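Jendotora 台所の水道水・毎日の記録データセット

README 兼データカード
最終更新:2024年12月18日(水)

はじめに

Jendotoraは、Droltutsteadという町の台所で毎朝くんだ水道水について、水温、硬度、残留塩素、味とにおいのメモを5年分まとめたデータセットです。全部で1,825行、1日1行、欠けた日はありません(旅行の日はどうしたのか、とよく聞かれるので、後ろのほうに書きました)。

水道水って、毎日飲んでいるのに、昨日の水と今日の水を比べる機会がほとんどないんですよね。記録を始めたSelim Yükselも、最初はお茶の味が季節で変わる気がする、という程度の動機でした。ところが数か月分の数字を並べてみたら、硬度の線がきれいに波を打っていて、そこから完全に夢中になってしまいました。この面白さを自分たちだけで抱えているのはもったいない!ということで公開しています。

料理が好きな方、お茶やコーヒーをいれる方、時系列データの練習台を探している方、それから単に水が好きな方に、ぜひ触ってみてほしいです。

ファイル構成

daily.csv:毎日の測定値。1,825行。
notes.csv:味とにおいの自由記述。839件。
visits.csv:ほかの家の台所で測った値。83件。
codebook.txt:列の説明と語彙表。
changes.txt:更新履歴。

文字コードはすべてUTF-8、区切りはカンマ、改行はLFです。表計算ソフトで開くと日付の列が勝手に変換されることがあるので、読み込み時に文字列として指定してください。

daily.csvの列

date:採水日。年月日をハイフンでつないだ形。
time_local:採水時刻。現地時間。
temp_c:水温(摂氏)。
hardness:全硬度。炭酸カルシウム換算、mg/L。
chlorine:遊離残留塩素、mg/L。
flush:採水前に流した時間(秒)。
taste:味の評価。語彙表のコードを使用。
smell:においの評価。同上。
kit:使った測定キットのロット記号。
by:測った人のイニシャル。

tasteとsmellは点数ではなく言葉のコードにしてあります。「おいしさ」を数字にしようとした時期もあったのですが、同じ水を飲んでも人によって点がまったく揃わず、しかも本人の機嫌にまで左右される始末でした。「まるい」「かたい」「金気」「塩素」「土っぽい」といった言葉なら意外なほど揃います。この語彙表はŞükran Avcıが作ってくれたもので、個人的にはこのデータセットで一番の宝物だと思っています。

採水の手順

朝、その家でまだ誰も水を使っていないうちに測ります。混合水栓の場合はハンドルを必ず水側いっぱいに寄せてください。少しでも湯側に残っていると給湯器の中の水が混ざり、水温はもちろん、味までぼんやりしてしまいます。 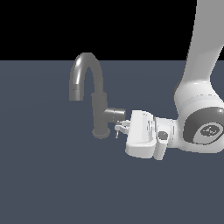 流す時間は通常30秒で、flushの列に実際の秒数を入れています。最初に出てくる水を植木にやるか洗いおけに受けるかは各自の自由です。我が家ではほぼトマトに行きました。

くむときはガラスのコップを使い、ふちまで入れずに少し余裕を残します。水温計はすぐに入れ、表示が落ち着いたところで読みます。残留塩素は時間とともに抜けていくので次にこれを測り、硬度は最後。味見は測定が全部終わってから、別のコップに新しくくんだ水でします。試薬の入ったほうを飲まないように、コップの形を変えておくのがおすすめです!

浄水器は使いません。吐水口に網や泡沫器がついている台所では、外さずにそのまま測り、掃除した日をnotes.csvに書くことにしました。掃除の翌日に「まるい」が増える傾向があって、ここは誰かにちゃんと調べてほしいところです。

測定キットについて

残留塩素は比色式、硬度は滴定式の簡易キットです。研究室の装置と比べれば粗い測り方なので、小さな差を追いかけるのには向きません。季節の動きや、切り替え前後の段差を見るには十分です。

キットのロットが替わるときは、古いものと新しいものを同じ水で並べて測りました。比較の結果はchanges.txtの末尾に載せています。hardnessが一段だけ上がっているように見えるところでは、まずkit列を確認してください。Kadir Kozanはこれに気づかず、週末をまるごと使って「水源の謎の変化」を追いかけました。謎は解けましたが、水源は無実でした。

visits.csv:よその台所の水

毎日の記録が軌道に乗ってから、友人や親戚の家でも測らせてもらうようになりました。83件と数は多くありませんが、これが本当に楽しい部分です。Brirktonの高台の家では水がきりっと冷たく、同じ日に測った低地の集合住宅ではやわらかくて少しぬるい。同じ町の中でも、貯水槽を通るかどうか、配管がどこを走っているかで、朝の一杯はずいぶん違います。

visits.csvにはdaily.csvの列に加えて、次の列があります。

area:地区名。番地は含みません。
building:戸建て、集合住宅、その他。
tank:貯水槽の有無。わからない場合は空欄。
tap:水栓の形。単水栓、二ハンドル、シングルレバーなど。
floor:階数。

tapの列はSuryani Tambunanの提案で加わりました。首の高い水栓は吐水口までの管が長いぶん、夏の朝の最初の一口が室温に寄りやすいのでは、という仮説です。件数が少なくてまだ何とも言えないのですが、こういう素朴な疑問が一つ増えるだけで、人の家の流しを見る目が変わってきます。

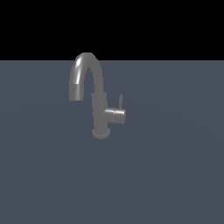

訪問先の値は季節がばらばらなので、daily.csvの同じ日の値との差を取ってから使うのがよいと思います。日付で結合すればすぐに計算できます。

notes.csv:自由記述

味とにおいのメモは839件あります。気づいたことがあった日だけ書く決まりなので、何もない日は行がありません。「メモがない=普通の水だった」とは限らず、寝坊して書く時間がなかった日も混ざっています。

いくつか抜き出してみます。

「雨のあと。土っぽいが嫌ではない。ほうじ茶にしたら消えた」
「今朝はかたい。昆布のだしがなかなか出ない気がする」
「塩素が強い。やかんで沸かして冷ましたら、まるい」
「断水明け。にごりはないが、金気あり。昼にはいつもの味」
「冷たくて甘い。今年一番かもしれない」

原文の言い回しはできるだけ残し、誤字と人名だけを直しました。日本語以外で書かれたメモは日本語に訳し、lang列に元の言語を入れています。翻訳を見直してくれたのはZaid Awwadです。「まるい」をどう訳し戻すかで長い議論になりました(決着はついていません)。

不在の日の扱い

家を空ける日は、鍵を預けた人が同じ手順で測りました。by列のイニシャルが変わっているのがその日です。数値の測り方は揃っていますが、味の評価には個人差が残ります。味を分析する場合は、byごとに分けるか、SYの行だけを使ってください。

知られている癖と限界

・採水地点は一つの台所です。町全体の水質を代表するものではありません。
・1月は水温計の読みが安定しにくい日が多く、ばらつきが大きめです。台所そのものが冷えきっているのが原因だと考えています。
・初年度のtime_localは分単位ではなく、15分刻みで丸めてあります。
・味のコードは初年度の途中で語彙表が固まりました。それ以前の行は、メモをもとに後から付け直したものです。
・飲用に適するかどうかの判断には使わないでください。水の安全が気になるときは、地域の水道事業者の検査結果を見るのが確実です。

向いている使い方

季節変動の練習にはとてもいい素材です。水温ははっきりした年周期を描き、硬度はそこから少し遅れて動きます。移動平均、分解、欠測のない系列での予測など、教科書に出てくることがひととおり試せます。

台所寄りの使い方もあります。パンの生地がだれる日と硬度を並べてみる、豆の煮え方を記録してみる、コーヒーの味のメモを日付で結合してみる。Kontogiannisという読書会兼お茶の会では、硬度の高い日と低い日の水を取り置いて、同じ茶葉で飲み比べをしました。色からして違っていて、部屋中が盛り上がりました。あれは自分の町の水でもぜひやってみてほしいです。

読み込みの注意

空欄は「測っていない」、ゼロは「測って検出されなかった」という意味です。chlorineではこの区別が効いてくるので、読み込み時に空欄をゼロで埋めないでください。

コードの綴りは小文字で統一しています。複数の印象がある日はセミコロンでつなぎ、強く感じた順に並べてあります。たとえば maru;kane なら、まるさが先に来て、あとから金気が残った水です。

個人情報

訪問先の氏名、番地、連絡先は収録していません。地区と建物の種類の組み合わせで家が特定できそうな行では、floorを空欄にしました。掲載を取りやめたい方がいれば、次の更新で行ごと外します。

利用条件

データは表示のみを条件に自由に使えます。改変も再配布もかまいません。引用するときは「Jendotora 台所の水道水・毎日の記録」と書いてください。語彙表だけを使う場合は、Şükran Avcıの名前を添えてもらえるとうれしいです。

参加するには

自分の町の水を測ってみたい方、大歓迎です!毎日でなくても、週に一度、同じ曜日の同じ時刻に測るだけで十分おもしろい系列になります。列名をdaily.csvに合わせておいてもらえると、あとで並べて比べるのが楽です。

語彙の追加も受け付けています。いま候補に挙がっているのは「ねむい」(ぬるくて香りがない水)と「石っぽい」の二つで、どちらも支持者がいます。追加を提案するときは、その言葉を使いたくなった水の日付とメモを一緒に送ってください。

次の更新では、visits.csvに訪問時の気温を加える予定です。過去の分は手書きのノートから起こしているところで、Suryaniの字はとても読みやすく、Selimの字はそうでもないため、進み具合にむらがあります。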